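Jillow notebook, hanging task
April 17, 2021. Entry by Senthil Devadiga

Pink top on the black hanger, against the cream wall. Wrist view.

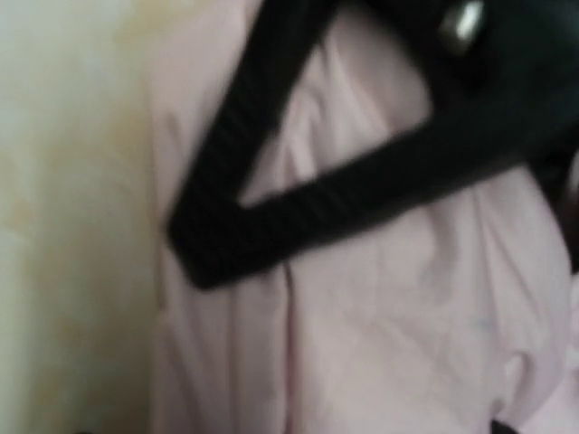

Setup

Same arm as before, Ustasent gripper, new pads. Rail moved down one hole so the elbow doesn't foul the cupboard door. Re-zeroed wrist after moving it. Forgot to re-zero the first time, wasted two runs, scrubbed them.

Task for the club demo: take hanger with garment on it off the rail, carry across, hang on second rail. Garment has to stay on. That's the whole rule as Acharya wrote it, she wants it word for word in the report so don't "improve" it.

Focus is poor this close in. Hanger edges soft, creases soft, wall/cloth edge soft too. Lens is fixed so we either back off the approach or live with it. Trying backing off first.

Runs

83 logged in total incl. the ones from November with the old pads. Only 16 with the new pads, so don't quote a success rate to anyone yet please. Fails on new pads so far: 3 slipped off the shoulder, 7 missed the hook. Rest fine. Misses are nearly all on the put-down side, going for rail two. Pick-up is quite good now.

Slips happened when I ran the lift at full speed. Dropped to half, none since, but that's not many runs. Need more before I believe it.

Hanger finder

Problem is still the finder. Wants the whole triangle. Up close it only gets the lower corner and bits of the two bars, then it guesses where the hook is and the guess drifts to the right. Tried fitting on just the corner plus the angle of the bars. Better. Black on pink is an easy case though, so not a fair test. Do the white hanger on the white shirt next, that will be horrible.

Also it latched on to the shiny bit top right twice and called it the hook. Might be the hook, might be something else, can't tell from the blurred view. Added a check: if the bright spot isn't in line with the bar angle, ignore it. Crude. Works on the saved views, not tried live.

The yellowish patch on the wall side came through the colour mask as cloth. Raised the saturation limit a touch, then the pale folds dropped out of the mask. Put it back. Might be easier to pin a grey sheet up behind the rail, ask before putting pins in the wall.

Things that cost time

Cable tie on the wrist lead too tight, lead pulled at full reach. Cut it, redone with slack. Whoever does the next one, leave a fist of slack at the elbow.

Laptop went to sleep mid run. Settings changed on the Usano login only, the shared login still sleeps!

Logging script saves views under the run number before it goes up by one, so views are one run behind the notes. Fixed now. Older folders NOT renamed, add one in your head.

To do

- white hanger, white shirt
- live test of the bright spot check
- put-down: come in from above rail two insted of from the side
- proper stop button on the bench, the keyboard one is too slow if your hands are full
- ask Acharya if a garment hanging by one shoulder counts as "on". I say no
- heavier things, a jumper maybe, pads might creep
- send the pad drawing round, the one in the shared folder is the old size

Left the arm parked and the rail up. Please dont move the rail, the zero is good and I'd like to start straight from it next session. If you have to move it, write the hole number in here.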